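About Us

Hi, and welcome to Fledov! I'm Rocío Sepúlveda, and I run a little sewing and mending school up a flight of stairs in Plerninbridge. If you found us because your favorite jacket has a hole in it, you're in the right place (and so is the jacket).

I should say right away that I didn't grow up sewing. My grandmother did, beautifully, and I spent my childhood handing her pins and not paying any attention. Then I got my first office job, ripped the lining out of my only good coat, and took it to a tailor who wanted more for the fix than I'd paid for the coat. So I bought a used machine, broke it, bought another one and stuck with it. The coat still hangs by our front door. The lining is crooked and I love it.

For years I taught friends at my kitchen table. They brought friends, and at some point you couldn't get to the fridge on class nights, so I started looking for a room. We opened the school with 4 machines, one ironing board and a borrowed kettle.

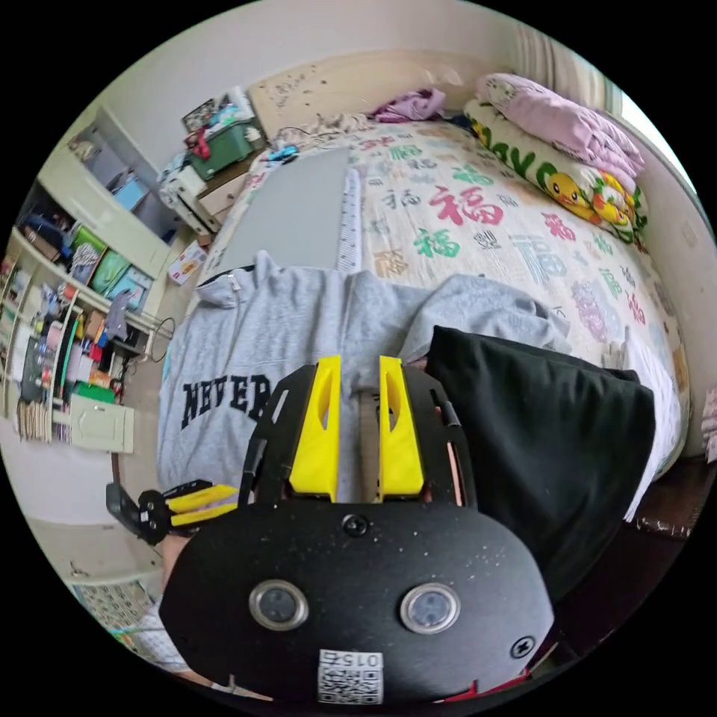

People ask where the name comes from. I wish I had a better story! It was painted on the glass of the street door when I signed the lease, some old shop that had closed long before my time, and I liked how it sounded. Repainting the door wasn't in the budget either.

What we teach is mostly the everyday stuff. Hems, zippers, buttons, patches, taking in a waist, letting one out again after the holidays. The beginner course is 14 evenings and you'll come out of it able to fix nearly everything you own and make a simple shirt or skirt from a pattern. We keep classes small, and if you miss an evening you can make it up with the next group.

I'm not on my own here anymore, thank goodness. Gijs Visser teaches the beginners and has far more patience with tangled bobbins than I do. Wenjie Liang runs the knits class – T-shirts, sweatshirts, leggings, all that stretchy stuff people are scared of. She worked in a sample room before she came to us, and she'll have you putting in a neckband that lies flat by your second try. Remzi Bozkurt looks after the machines and does the Catar, our open mending night, named after the café downstairs that sends up the coffee. You bring something torn, you pay what you can, and somebody helps you sort it out.

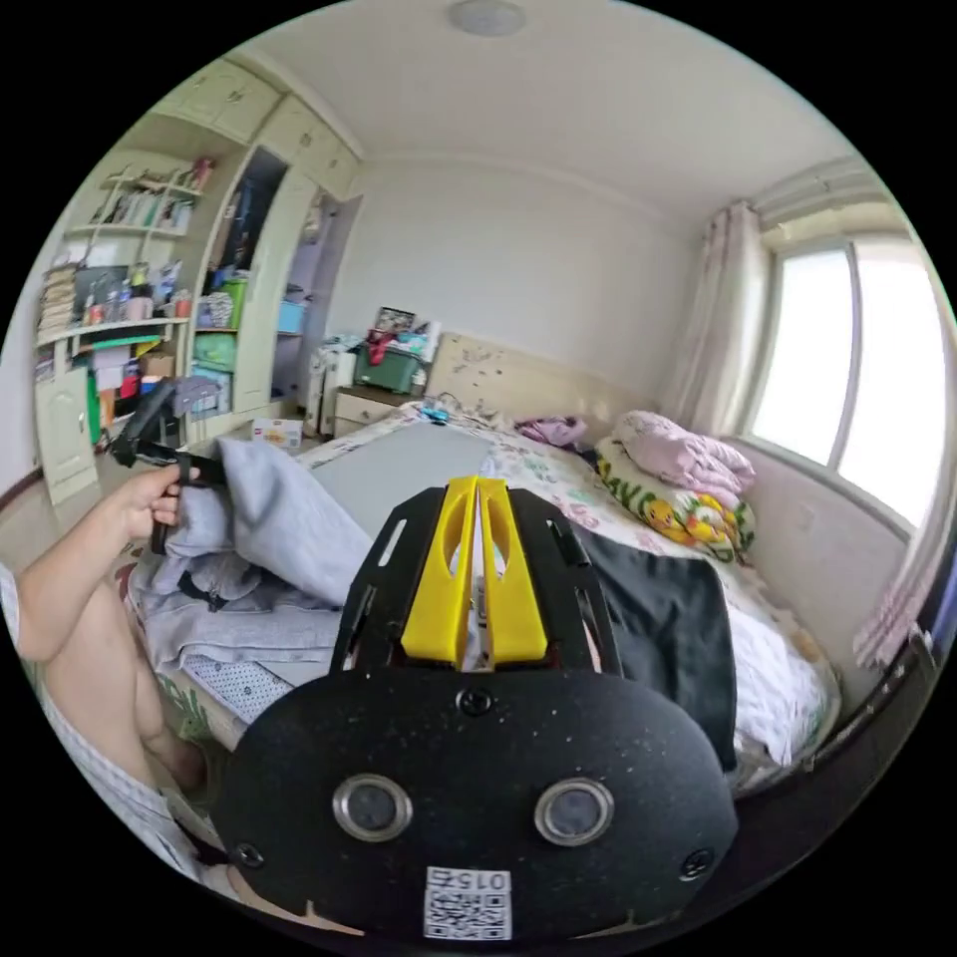 Light gray fabric, with a hand at the strap.

A few things people email about. You don't need your own machine, though you're welcome to bring it. You don't need to buy fancy scissors (please don't, not yet). Thread and needles are included, fabric isn't, and I'm happy to tell you what to get before you spend money on something slippery. Teens can join from age 14. The stairs are steep and there's no elevator, so if that's a problem write to me and we'll set up a lesson on the ground floor at Catar.

We also take in repairs when we have time for them. Drop things off during class hours with your name pinned on, and tell us what bugs you about the piece.

The next beginner course starts in May and there are 2 places left as I write this. Send me a note through the contact page or just come up and say hi – the kettle's ours now, and it's usually on.

Rocío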